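Looking after Vi, our two-finger tidying robot

Kellonach workshop, June 25, 2021

Vi has been living in the mock-up room at Nendale since December, and what a hard worker! The log passed 3,246 grasps this week, so it was time for a proper going-over of the hand and the wrist camera. I love this job - a quiet room, a set of hex keys and a machine that tells you quite plainly when you've got it wrong.

We begin with the fingers. They come off, get a wipe with a lint-free cloth and go back on with fresh thread lock, and then Vi closes them slowly so we can check how the tips meet.

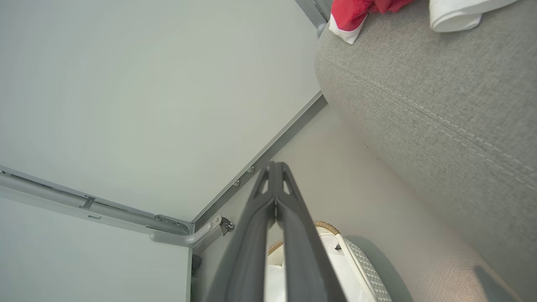 The old pair had drifted a touch to the left by grasp 913, and it took us far too long to spot it (we blamed the software, of course). Now we check every 200 grasps and write the offset on the card by the controller.

After the fingers comes the camera. Lens cleaned, bracket nipped up, then the calibration board from Cliston and 152 poses, which takes about as long as a pot of tea and a biscuit. The new numbers are lovely - best we've had from this arm.

Next job is the wrist cable, which wants a longer loop.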